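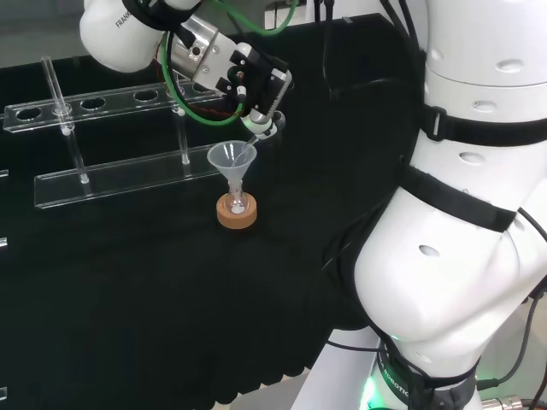 Fig. 1. Clear liquid being poured through a plastic funnel into a small flask on a cork ring.

Kinidico: Production of a Slow House EP for Keyboards and Drum Machine

Sieglinde Fuchs and Mattes Heitmann
Music Technology, second-year project report
Submitted Sunday, September 1, 2024

Summary

This report covers the writing, recording and mixing of a four-track EP under the project name Kinidico. The brief asked for a finished release in a recognized dance music style, produced by two students with clearly separate roles. Fuchs played all keyboard parts and wrote the chord material. Heitmann programmed the drums, recorded the sessions and mixed. The tracks run at 100 bpm, slower than most club house, and the main technical question was how to keep a track moving at that tempo without filling every gap with percussion.

1. Starting material

The work began with a folder of unfinished loops left over from the first-year sampling module. Most were edits of older disco and soul records and could not be released without clearance. We agreed at the first meeting that no sampled recordings would appear on the EP, including drum breaks. Three of the loops were kept as references for groove only. Their timing was copied by hand into the sequencer and the audio was then deleted from the session.

The fourth track, "Flirnstead," had no reference loop. It came out of a chord exercise that Fuchs had written for a harmony class and was the last to be given a drum part.

2. Equipment and rooms

All keyboards were recorded in the practice room at Orwood, which has an upright piano and an electric piano with its own amplifier. The electric piano was taken as a direct signal and with one dynamic microphone on the speaker. Both signals were recorded every time. On three of the tracks the microphone signal carries the part and the direct signal is mixed in quietly for attack. On "Kohlhase" the direct signal is used alone.

Drums were programmed on a hardware drum machine and recorded one voice at a time into separate tracks. This was slow. Recording the stereo output would have taken one pass per song, but the hi-hat and clap levels on the machine are hard to match from day to day and we wanted to set them later.

The bass on all four tracks is a monophonic synthesizer played by hand, with timing corrected only where a note was plainly late.

3. Tempo and swing

At 100 bpm a straight sixteenth-note hi-hat pattern sounded stiff in every early version. We tried three approaches on the opening track, "Orwood Stairs."

The first was to apply the same swing setting to all drum voices. It loosened the pattern, but the kick and clap no longer sat well against the bass, which had been played to a straight click.

The second was to leave kick and clap straight and swing only the hats. This worked, and it is the method used on the finished version. The swing setting was 54 percent, which is low. Higher settings pushed the track toward a shuffle and changed its character.

The third was to play the hats by hand on the pads and leave them uncorrected. The results were good for eight bars at a time and tiring over a whole track. One such passage was kept in the middle section of "Kohlhase."

Chord parts were not quantized. Fuchs recorded full takes from start to end with the drums in headphones, and we chose one take per song. Edits between takes were allowed only at section changes. The final version of "Flirnstead" has one edit; the other three have none.

4. Arrangement

Each track was first laid out as a long loop with every part playing. Parts were then muted to make an arrangement. Heitmann preferred long introductions with drums alone, which are useful to DJs. Fuchs preferred to hear a chord within the first eight bars. The compromise was different on each track: "Orwood Stairs" and "Kohlhase" have drum introductions, and the other two open with keyboards.

The second track, "Half Light," caused the most trouble. Its chord sequence is seven bars long over a drum pattern of four, so the two drift apart and meet again after twenty-eight bars. On paper this gave variation without new material. In playback the listener tends to hear the seventh bar as a mistake the first time around. We moved the bass entry to the second cycle and added a held organ note across the join – this helped, though the tutor's comment that the join is still audible is fair.

5. Mixing

Mixing was done on nearfield monitors with regular checks on headphones. The low end was the main concern. Kick and bass overlap in all four tracks, and on the first mixes the kick disappeared whenever the bass held a root note. The kick was tuned down so that its body sat near 60 Hz, and the bass was reduced there with a narrow cut. Side-chain compression was tested and removed. It produced a pumping effect that we liked on its own but that worked against the electric piano.

The second problem area was 300 Hz, where the left hand of the electric piano, the upper part of the bass and the room sound from the microphone all built up. A wide cut on the microphone signal cleared most of it. On "Flirnstead" the left-hand part was also re-recorded with fewer notes, and this did more than any filter had.

Reverb was limited to one plate setting shared by claps and keyboards, plus a tape-style delay on single chords. Delay times were set by ear.

6. Mastering and delivery

Mastering was limited to a small amount of equalization, a limiter and matching the levels of the four tracks. The files were delivered as uncompressed stereo audio with a separate text sheet for credits. A vinyl pressing was discussed in August and dropped for cost.

7. Evaluation

"Kohlhase" is the strongest mix and "Half Light" the weakest. The decision to record drum voices separately was useful on two tracks and made no difference on the others. If the project were repeated, the bass and kick sounds would be chosen together before any recording, and the chord parts would be written with the left hand kept sparse from the start.

Time was poorly divided. Too much went into the swing tests on one song, and the titles, credits and track order were settled on the final afternoon. The order on the delivered EP is "Orwood Stairs," "Half Light," "Kohlhase," "Flirnstead."

Session files and rough mixes are stored on the department drive in the Kinidico folder.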